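Up the Pirkau dam before breakfast

2 min read

I've wanted to climb the old Pirkau dam face since I first saw it from the road, and last month I finally did it!

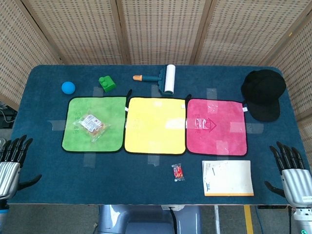 The route is called Busix and it goes up the left buttress in seven pitches, all bolted, 127 meters from the spillway to the railing. We left Sesov in the dark and had our hands on concrete by 6 a.m. – cold, gritty, wonderful concrete. Pitch four is the one everyone talks about (tiny edges, long gap between bolts) and I yelled the whole way up it. I'm already planning to go back in November for the right side.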